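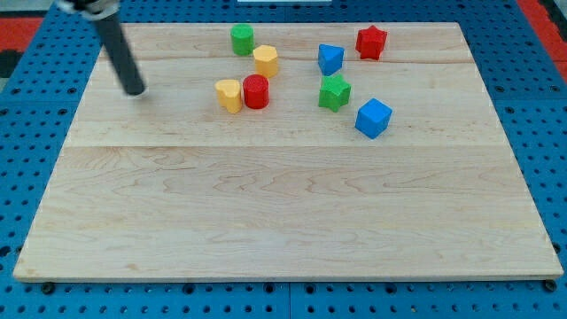
Workshop tips: collecting push demos on a tabletop without losing your mind

Notes from our bench at Leststead. Typed up in a hurry between sessions, so excuse the mess. Mostly for people starting to record their own pushing episodes with blocks on a board. Skip to whatever you need.

BEFORE YOU TURN ANYTHING ON

Fasten the board down. Screws, clamps, whatever your table takes. We started with rubber feet under ours and the board crept a hair every time the rod pushed a block near the edge. Lost most of a set that way, the camera calibration was off by the end and no one noticed till training. Bolt it.

Put a pencil mark on the table at two corners of the board. If you ever have to take it off you want it back in the same place.

Wipe the board. Dry microfiber, along the grain. No furniture polish, ever. Polish makes the blocks slide like ice for a day and then grab again as it wears off, so your Monday-type data and your end of week data are two different worlds.

Check the seams if your board is glued up from strips. Run a fingernail across. If you feel a ridge, the blocks will feel it too – light sanding, 220 grit, then vacuum.

Home the arm, then lower the tip over bare board and check the gap with a playing card. Card should slide under with a little drag. Do it in all four corners. A board that isn't level will pass in one corner and scrape in the next.

BLOCKS

Foam ones are great. Cheap, quiet, don't chip, forgiving when the operator leans on them too hard.

Mix shapes AND colors. If every star is red the model learns red, not star. We keep each color on at least two shapes, and repeat some shapes in a second color.

Stars are the hardest to push straight. The tip drops in between two points and then you're steering well. Hit a point and it spins. Record both. You want the spins in there too, as long as the operator recovers.

Cylinders wander. Short nudges, re-center behind it, nudge again. One long shove and it walks off sideways.

Cubes: push the middle of a face. If it's sitting corner-on, square it up first with a tap near one corner.

Hearts are kind of a pain. Push from the notch.

Keep a spare set in a zip bag, same batch if you can. Foam gets dented where the tip lands and after a few hundred episodes the old ones behave differently. Swap one at a time and write down which.

Got chalk or sawdust on them? Damp cloth, air dry overnight. Not the radiator. We shrunk a triangle.

RESETTING THE BOARD

This is where the time goes. A good reset is faster than people think and a sloppy one ruins the spread of your data.

Scatter by hand, don't place. People who place blocks make tidy rows without meaning to. Pick up the lot, drop them low, straighten up the ones that fell over.

Don't always use the same half. Our first 98 episodes nearly all started with the blocks up at the far side of the board. Model was fine up there and hopeless close to the front. Now there's a sticky note on the monitor: far / near / left / right, go down the list, start over.

Leave some clumps. Two blocks almost touching is a real situation and the model needs to see someone work the tip in between them.

You don't have to reset every time. Chain the tasks. Where one push ends is where the next one starts, and you get odd layouts for free. We do a full scatter every 3 episodes or whenever something ends up in a corner.

Hands out past the edge before you hit record. Sounds obvious. Go look through your first frames.

DRIVING

Slow down. Slower than that. New operators drive like they're playing a game and the rod ends up a streak in every frame.

Come to a full stop behind the block before you push. Half a second. It gives the model a clean "I'm lined up now" moment and our results got better the same week we started doing it.

Back off when you're done. Lift or pull away, so the end of the episode is clear. Don't park the tip against the block.

If you goof, fix it and keep going. Only throw out an episode if a block leaves the board, the arm faults, or you forgot what you were supposed to be doing. That last one happens more than you'd like after lunch.

Twenty minutes on, then trade. Wrists go first, then attention. We tried forty-minute shifts in November and the last ten minutes were junk.

Sit so that you're looking at the camera feed and not over the top of the screen at the table. The model only gets the feed. If you can't do the job from the feed, neither can it.

WRITING THE INSTRUCTIONS

Every episode gets a line of text. Short, plain, the way you'd say it to a coworker.

"push the red star to the blue cube"
"move the green cylinder away from the yellow heart"
"seperate the two blocks on the left"

(Yes we leave typos in. Real people typo.)

Have a different person write the line than drives the arm, at least some of the time. Left to themselves drivers ask for easy stuff.

Vary the verbs. Push, slide, nudge, scoot, bring. Go easy on "place", there's no picking up with a plain rod and it confused our own people.

Agree on what left means. Left from the camera. Tape an L to the monitor if you have to. We had to.

Settle names early too. One of us said octagon, one said hexagon, one said "the nut". Fine to have more than one name, but make a list, so nobody is using one name for two different blocks.

SAVING AND NAMING

File names: date, operator number, episode number. Nothing clever. The Kakum set has names like final_good_2 in it and we're still paying for that.

Save the failures in their own folder, don't delete. We went back for 407 of them later and most were usable with a new line of text. Somebody tried for the green star and pushed it into the wrong neighbor? Fine, relabel it as what did happen.

Watch a handful at double speed before you shut down. Every day. You're looking for: camera bumped, light changed, block missing, arm stuttering. Takes five minutes.

Back up before you leave. Two places.

LIGHT

Even overhead light, same every session. Blinds down. Afternoon sun across pale wood washes out yellow something awful.

That said, once you've got a solid base, go record a small batch with the lights a bit different on purpose. Keep it labeled.

HOW MANY

Depends. For one push skill on one board we started seeing sensible behavior well before 1000 episodes, but it only got reliable on clumped blocks after that. More variety beats more of the same. If you're bored, the layouts are probably too alike.

ODDS AND ENDS

Tip worn flat on one side? Rotate it a quarter turn, then re-check the card gap.

Static on foam in winter, blocks cling to each other. Touch of humidity in the room helps.

Keep a tray beside the table for blocks not in use. Not ON the table. One showed up in the background for two days.

Label the e-stop and make everybody press it once on their first day.

Will add a bit on camera mounts when the Derkach bracket gets here.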